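Why I stopped averaging my demonstrations

I promised in December that I would write down what happened with the bag experiments, and then I did not, because I wanted to be sure first. Now I am more or less sure, so here it is. Excuse my English, I still think about robots in two languages and write about them in a third.

For those who did not read the earlier posts: I work on two-arm manipulation of soft things. The arms must take hold of a bag lying on a table and turn it to a given direction. It sounds like nothing. With a wooden block it is nearly nothing. But a bag has straps, and the straps do not follow the bag. They go where they want, and next time they go somewhere else.

Our first policy, which Mervin Chan named Kokside after a beach where he once lost a shoe, was trained with plain regression. You give it the camera images and the joint positions, and it gives you the next joint positions, as close as possible to what the human operator did. We had 1181 demonstrations from several operators. The training loss went down very nicely and I was happy for two days.

Then we ran it. The arms came to the bag, the fingers opened, and they stopped a little way above the table and stayed there. Sometimes they trembled. I thought it was a problem of delay in the control loop and I spent a week on this. It was not the delay. Aileen Lacson sat down on a Wednesday evening and watched demonstrations one after another, which I should have done myself. She told me that our operators were solving the task in two different ways. Half of them took the bag by the top edge with the left arm first, and then the right arm came to a corner. The others did both arms together, from the sides. Both ways are fine. The average between them is not a way at all, it is a robot hanging in the air.

This is a known thing, and people who work in imitation learning will smile at me. There are many papers. But it is different to read it and to see it on your own table, after you blamed the network cable.

So we tried two remedies. The first was to clean the data. Ghislain Gagnon sorted the demonstrations by strategy and kept only one kind, and from this kind he removed everything with a long pause in it. There remained 213. I was afraid it was too little. The second was to keep all the data but to change the model, so that it samples a whole short piece of motion from a distribution instead of giving one averaged step. This second policy is called Lellow, and I am not permitted to say why.

We gave each policy 60 trials, with the same starting positions of the bag, mixed in order so that whoever was resetting the table did not know which policy was next. We counted a trial as good only if the bag finished within the marked angle and both grippers had let go. I insisted on this last part. A robot which finishes the turn and does not let go has not finished anything.

The old policy failed nearly always. The cleaned one was much better, but it was narrow: if the handle was folded under the bag, it had no idea. Lellow was the best of the three and, what interested me more, its failures were different. It did not freeze. It chose a way and went, sometimes to a bad place, but with decision. For me a failure like this is easier to learn from, since I can see what it wanted to do.

Gray laptop bag, two arms, and the usual mess at the back of the table:
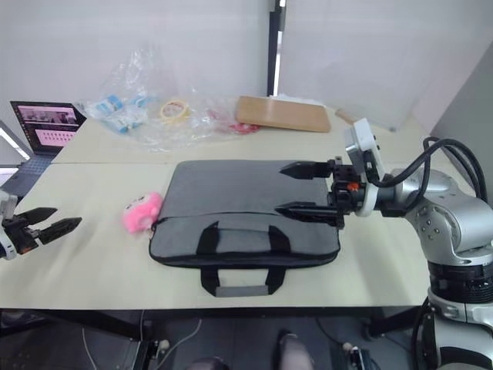
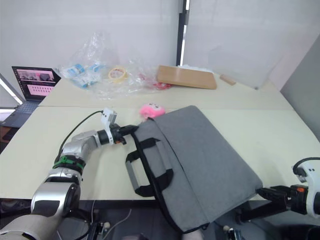
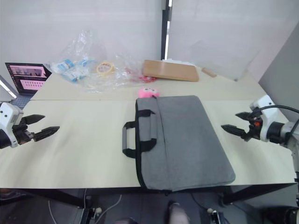 What I can't answer yet is how much comes from the sampling and how much from predicting a longer piece of motion. We changed both at the same time, which is bad practice, and Arif Liyanage was right to complain. He is now training a version with the long pieces but with the old regression loss. My guess is that it will freeze less often but still freeze at the first moment, when the two strategies separate. After the first contact there is not so much to choose.

There is also the question of the straps. I looked at the failed trials of Lellow, and many have the same story: a finger goes under a strap, the policy behaves as if it holds the fabric, and then it turns the air. From the camera at the head the difference is a few pixels. Jocelyn Bouchard wants to give more weight to the wrist cameras during the approach. I would prefer to try a simple signal from the gripper opening first - a strap is thinner than a padded edge, so the fingers close further. It costs us nothing, we record this number already and never used it.

If somebody has tried this with soft objects, please write to me, also if it did not work. I read all the comments, only slowly. The next post will be with Arif's numbers, when the training is finished and I have checked the resets myself.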